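How I Clean Up a Wood-Grain Laminate Tabletop (Stains, Tape Goo and All)

I love a long table, and I'm terrible at keeping one nice. Dark smudges, old tape, you name it. So this is my routine, and it takes me 40 minutes if I don't get distracted!
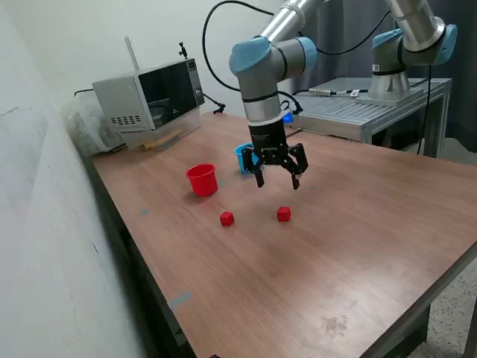

What I use

Warm water, dish soap, two microfiber cloths, baking soda, an old plastic gift card and a little rubbing alcohol. I've tried fancier stuff too (I went through a whole bottle of Vurel laminate spray last December) and it smelled great, but dish soap did the job just as well on my table.

Step 1: Clear it off

Everything goes, even the little stuff. Cups, blocks, pens, all of it into a box. I used to scoot things from one end to the other and I always missed a strip in the middle.

Step 2: Peel the tape

Warm the tape with a hair dryer on low, then lift a corner with the gift card and pull slowly, keeping it almost flat against the table. Go easy along the front edge, where the laminate can chip or lift. If there's goo left behind, dab on some rubbing alcohol, wait a minute and wipe.

Step 3: Wash

A few drops of soap in a bowl of warm water, cloth wrung out really well. You want it damp! Water that gets into a seam will swell the board underneath, and there's no fixing that (ask me about my old desk).

Step 4: Go after the dark spots

Mix baking soda and water into a paste, spread it on the stain and leave it for 14 minutes. Okay, ten is probably fine, I just like to finish my coffee. Wipe with a damp cloth and skip the scrubby side of the sponge, it dulls the finish. A stubborn spot might need a second round.

Step 5: Dry and check

Buff with the dry cloth, then crouch down and look across the top toward the light. Streaks show up right away from down there. Wipe those again and put your stuff back.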